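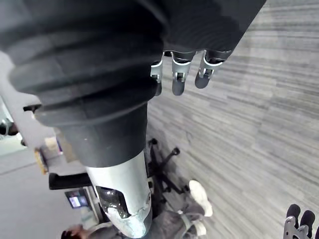
The view from the wrist, with one of the desks behind it.

I spent most of a February afternoon at Grube watching people teach a robot to fold a dish towel, and I came home less sure about the whole business than when I left.

The pitch goes like this. You don't program the thing anymore. You show it. A person moves the arms, by hand or with a pair of controllers, the robot records what it saw and how its joints moved, and after enough rounds it does the job on its own. Friederike Nolte, who runs the sessions, told me they had 1138 recorded folds so far. I asked how many they needed. She said more.

I got to try it. Moving the arm by hand is heavier work than you'd think from the videos, and after 12 tries my shoulder was sore and I had two folds that Friederike was willing to keep. The remote setup is easier on the body and worse for the temper. You close your hand, the fingers close a beat later, and by then the corner of the towel has slid off somewhere. I have folded towels since I was six and I felt like I was wearing oven mitts.

What bothers me is what gets left out when people talk about this. "It learned to fold" sounds like one event. What I saw was Letay Woldemariam doing the same motion for 40 minutes, stopping, putting the towel back in a heap and doing it again. She is very good at it. She also told me she has changed how she folds at home, slower and with her elbows out, which made me laugh until I thought about it some more. So who is training who?

And then there's the towel. It was always the same towel, or one from the same pack. I asked if we could try my scarf. There was a pause, and then Friederike said sure, but they wouldn't save it. The arm got hold of one end on its own, dragged it across the table and let go. Fair enough, it had never met a scarf. But my laundry basket is nothing but things it has never met - fitted sheets, a bra, one of those hooded baby towels my sister left here.

I'm not saying it can't work. The scratches on the metal tell me these arms get used, and I liked everyone I met. When it ran the towel without help, it got there in almost 18 tries out of 20 by their count, though I'm still not clear on how you almost get a try. (A fold with one corner tucked under, apparently. They argue over those.)

I would just like somebody to put the hours next to the result. Letay's hours, mostly. If it takes a patient adult several weeks to get one kind of towel folded most of the time, then say so on the same page as the nice video.

Sieglinde Kohlhase wrote to me after my last post to say that the Jurno people have been doing the same thing with cutlery, and that it went faster. I've asked if I can come and see. I'm bringing my own forks.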